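Varex arm faults - FAQ

Why did the arm stop over the tray?
Overload trip on the gripper servo, more than 20 since April. Power off, wait 29 seconds, restart.

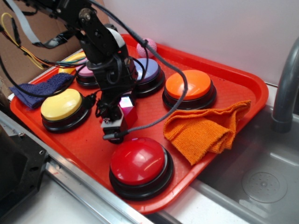

Arm over the red tray, push buttons and cloths, sink to the right.

Can I reach in while its stopped?
No. Pull the plug first. It can drop without warning.

Cable keeps snagging?
Leave slack, re-tie at the top joint. Check teh connector after.

Still faulting?
Write to Floltach, Uden. Include the error code.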